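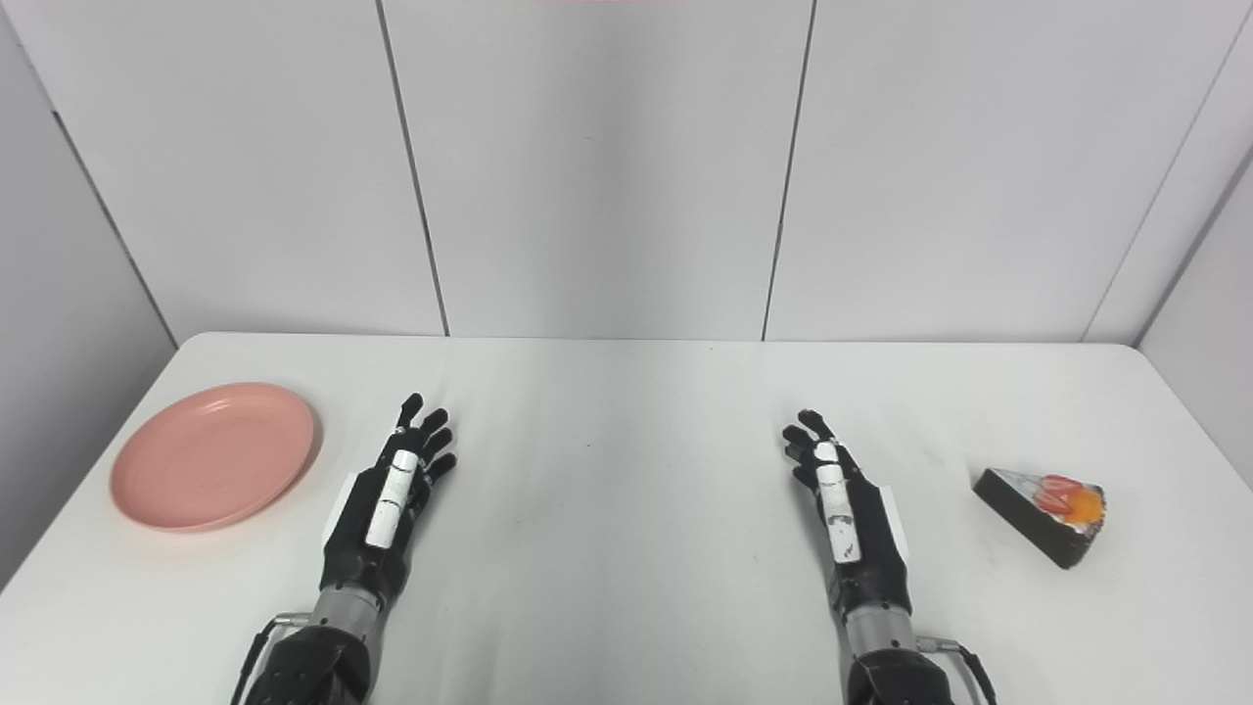

Before You Record: Setting Up the Plate-and-Cake Task

This page covers teaching a two-handed robot to put a slice of cake on a plate by remote control. It assumes your gloves are paired and both arms have been homed. If they haven't, do the Plullport startup page first.

1. Clear the table. Leave only the pink plate and the cake slice. Put the plate on the left and the cake on the right, with open table between them.

2. Bring both hands to the start pose: open, empty, fingers pointing at the back wall, fingertips just over the tabletop. Every recording begins from this pose.

3. Check the cables at both wrists. They should hang in an easy curve to the outside of each arm. Turn each wrist slowly through its full range and watch for pulling.

4. Start the recorder and hold still for five seconds. The trimming script looks for this pause.

Moving the plate 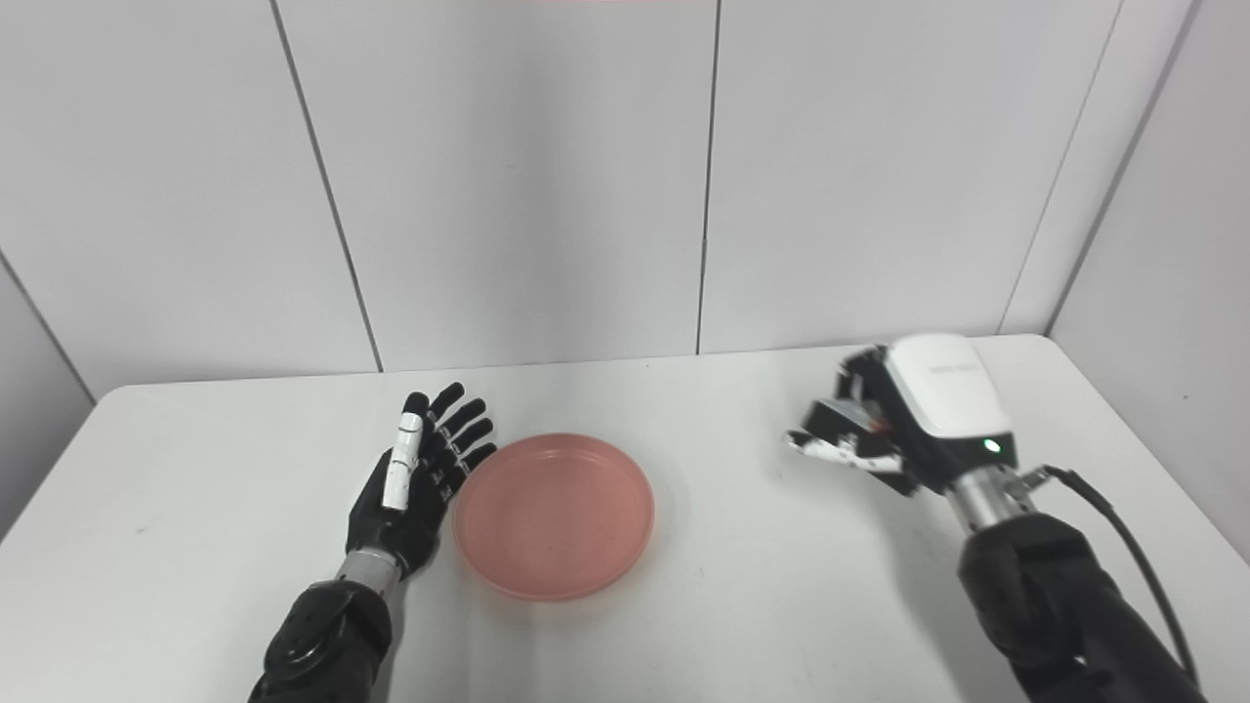 By Stankevičius – Updated Nov 27, 2025

Do a few practice runs with the plate alone. A shallow dish is harder to handle than it looks, and most of our bad recordings came from rushing this part.

5. Lower the left hand beside the plate, palm down, with the fingers straight. Come in from the left and keep the hand flat. If you curl the fingers early, they tend to ride up over the rim.

6. Push the plate toward the middle of the table in one slow move. Small corrections are fine. If you overshoot, keep going and fix it – the model needs to see recoveries too.

7. Keep the right hand clear until the plate has stopped. Then put the cake back for a full run, close the fingers around the wide end of the slice, lift it and set it down on the plate. Open fully before you pull away.

8. Return both hands to the start pose and stop the recorder.

How many to record

We trained our first usable version on some 185 full runs. Stop for a break after every nine, and move the starting positions of the plate and the slice a little each time.

Delete any run where the glove signal dropped. Runs with a clumsy grasp can stay if the cake ended up on the plate. Save them under the Collari task folder with the operator's initials.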